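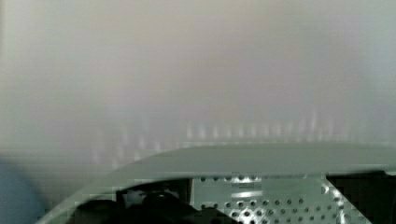 Trinidad Acuña wrote in to ask if the Brala mop pads survive a hot wash – yes, up to 50 washes, just skip the fabric softener.

Brala Flat Mop Set, by Walczak
Item ships in one box, handle in 5 sections

What you get
Mop head, swivel joint
Handle – screws together, no tools
8 pads, grey, machine washable
Wall hook and two screws

Good for sealed wood, tile, vinyl. Not for waxed floors or raw stone. Don't soak it, a damp pad does the job and dries quicker.

Pads hang dry overnight. Tumble dryer on low is OK but they shrink a litle at the edges. Old round-head pads from the Flornasmont line do not fit, please stop ordering them together, we just end up paying the return.

Handle goes to 50 inches. Tall people – extension sold seperately, back in stock since April.

Joint feels stiff out of the box. Loosens up after a few floors. If it squeaks, one drop of dish soap.

Orders go out from Trorkdale, weekdays only. Spare pads ship in a flat envelope, no signature needed. Missing a screw or the hook? Email Jolanta Czarnecka at the parts desk with your order number and she'll mail one out.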